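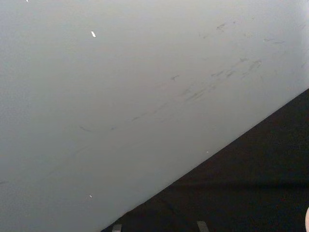

Rules for the two-arm benches: frequently asked questions

These answers are for everybody who books a bench at the Kirnstead workshop. Please read them before your first session, also if you have used robots at another place. The first question we receive is usually how clean a bench must be. Our rule is that dust and loose bits are wiped away, but old marks may stay. Grey scuffs on a pale surface, like the ones here, do not need a report. Small white specks should be checked, as they can be a chip of something that will come under a gripper later.

Who may start the arms?
Only a person who has passed the Larkedex induction. It takes 90 minutes and is held every Tuesday. A second person must be in the room when both arms are powered.

May both arms work in the same area?
Yes, but only one arm at a time may enter a container. The other arm waits open and empty at its own side. If you want both arms at one container, ask Ebony Kereama for a written permission first.

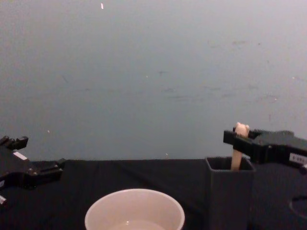 Right arm at the container, left arm waiting open.

Is liquid allowed on the bench?
A shallow amount of clear liquid in an open bowl is allowed. It must stand apart from both arms, and you must write it on the session sheet. Never leave it on the bench when you go home.

Do I need to use the black cloth?
Yes, for all sessions in the Dusonex programme. Folds are permitted if they are flat and no object stands on them. Pull the cloth smooth before you power the arms and not during the work.

The label on my gripper cannot be read. Can I continue?
You can finish the session. After it, tell Ngaio Doolan, who prints new labels. Do not write on the old one with a pen.

How often are the grippers inspected?
After each 3,000 closings, or when you hear a new noise. The counter is on the Wan screen, second page.

How long must I keep my session sheet?
We keep it for you. Put it in the tray by the door within 7 days. Sheets without a signature are given back.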